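Questions people ask me about the sourdough starter

I get a lot of the same emails, so I put the answers on one page. Last updated 3 October 2020.

Who is Posutar?

Posutar is my starter. I got a spoonful from Hanneke Peeters in a jam jar and it has lived in my kitchen ever since. The name was on the lid and I never asked.

Can you mail me some?

I can, dried. I spread it thin on baking paper, let it go brittle, crumble it up and put it in an envelope. Send me a stamped one and I'll fill it. I don't mail in December – too many envelopes got squashed last year and I got tired of sweeping up crumbs.

How do I wake up the dried flakes?

Soak them in a little lukewarm water until they go soft, then stir in flour until you have something like pancake batter. Feed it every day. Mine usually takes 4 days to bubble properly, but a cold kitchen can drag that out to 9. Please don't email me on day two!

What flour do you use?

Whole rye for the starter, plain bread flour for the loaf. Kristof Mulder swears by spelt and his bread is very good, so do what you like.

There's gray liquid on top. Did I kill it?

No, it's hungry. Pour the liquid off or stir it in (I stir, it tastes sharper) and feed it. If you see pink or orange streaks or fuzzy mold, throw the whole thing out and wash the jar well.
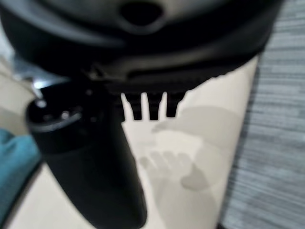
How much starter goes in one loaf?

I use 200 grams, taken when it's at its puffiest. That makes a fairly big loaf with a mild taste. If you want it more sour, use less and let the dough sit overnight in the fridge.

Can I leave it alone when I go on vacation?

Sure, feed it thick and put it at the back of the fridge. Riet Dierckx forgot hers for a whole summer and it came back after a few feedings – smelled like nail polish at first, then fine.

Do you have a recipe for crackers?

I'm still working on it. The last batch bent.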